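A DAY BEHIND THE SCENES AT THE TODDEN BALLET WORKSHOPS
Members' visit report, January

If you have ever sat in the stalls and wondered how a tutu stays flat through a whole evening of partnering, the Todden open day is for you. Our group arrived at the stage door at half past nine, well wrapped up, and came away late in the afternoon with sore feet, full notebooks and a strong wish to go straight back in again.

Todden is the making house for the Marnside company, and it occupies an old dye works a short walk from the river. The workshops open to visitors only once each winter, in the gap between the holiday run and the spring tour. Twenty of us had places this year, split into small parties so that everybody could get close to the benches and ask questions. And we did ask questions! Our guide from the wardrobe department had planned on forty minutes in the first room and we kept her there for well over an hour.

THE TUTU ROOM

We began with the tutus, hung upside down from a long rail so the net keeps its shape. A classical plate tutu for one of the Marnside principals can have a dozen or more layers, each cut a little narrower than the one above it, and every layer is gathered and stitched to the knickers by hand. The layers are then caught together with loose stitches, called tacking or stringing depending on who taught you. Too tight and the skirt goes stiff and bounces like a tray. Too loose and it droops by the second act.

I had not known how much repair work goes on. The bodices are passed down from dancer to dancer, and inside each one is a column of name tapes, the oldest at the top. We were shown a Sugar Plum bodice with so many tapes that they ran down onto the lining of the basque. The hooks and bars at the back are sewn in several rows to fit different rib cages, and a dancer coming back from injury may move a whole row in either direction.

Dyeing is done in the basement, and we went down in two lots as the stairs are narrow. The tights are the surprise here. I had always assumed they were bought in the color you see on stage, but each dancer's are dyed to her own skin tone or to the costume, and the recipes are kept in a fat, stained ledger with a snippet of fabric glued beside every entry. 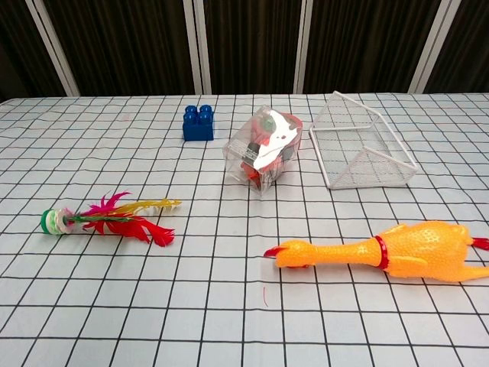

SHOES, SHOES AND MORE SHOES

After coffee (and excellent ginger cake) we moved up to the shoe room, which was the highlight of the day for most of our party. The walls are pigeonholes from floor to ceiling, one per dancer, and the smell of glue, satin and paper is wonderful. The company gets through more than 1,000 pairs of pointe shoes in a season. A leading dancer in a long classical ballet may use three pairs in a single performance, keeping a softer pair for the quiet scenes and a hard new pair for the big balances.

Most of the Marnside women wear shoes made by Gromier, and a few wear Kubíček, which has a lower vamp and a broader platform. The shoe room keeps a card for each dancer with her maker, width, and the list of tiny changes she asks for: a quarter inch off the heel, a little less paste on the left wing. When a maker retires, the dancers who depend on his shoes can take most of a year to settle with somebody new.

We were each given a worn-out shoe to take apart, with a blunt knife and a pair of pliers. What a treat! Under the satin you find layers of burlap and paper stiffened with paste, then the shank, then a very small leather sole. Mine had been darned around the platform by its owner in thick pink thread, as neat as anything in the tutu room. One of our group found that her shoe had been sliced down the middle of the shank and glued back together, a habit of dancers with very high arches.

WATCHING REHEARSAL

The afternoon was given over to the studio on the top floor, where we sat along the mirror wall for a working rehearsal. The spring program opens with a new one-act piece to a score for strings and piano, running 35 minutes without a pause, and we saw the central pas de deux being put together phrase by phrase. The ballet mistress counted under her breath almost all the way through. There was one lift that they tried again and again, changing only where the woman's left hand rested on her partner's shoulder, and each version looked like a different dance to me.

The practice tutus we had seen on the rail that morning came out for the second half of the session, a run of the white act. I will never look at a corps de ballet line in the same way. The dancers judge their spacing from marks on the floor and from the shoulder of the person in front, and when a line went wrong they talked it over among themselves and fixed it before the ballet mistress had to say a word. 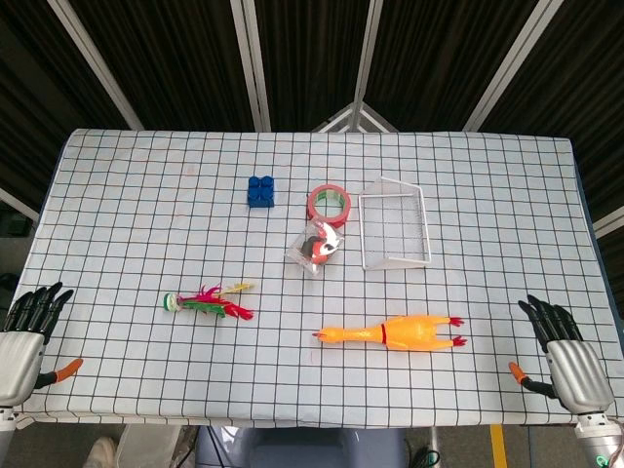
Tabletop with gridded cloth, blue block and red tape, Todden open day.

Questions went on until the light was going. We heard about touring baskets, how wigs travel, and why rosin is kept in a box at both sides of the stage. A member asked which costume the wardrobe staff would save from a fire and got three different answers, all given with great conviction.

GETTING THERE

The tram from the main station stops at the end of the road. Wear flat shoes and layers, as the basement is warm and the loft above the shoe room is freezing. Bags have to be left at the stage door, so keep a pencil in your pocket. Places for next winter's visit will be listed in the fall newsletter, and members who missed out this time will be offered theirs first.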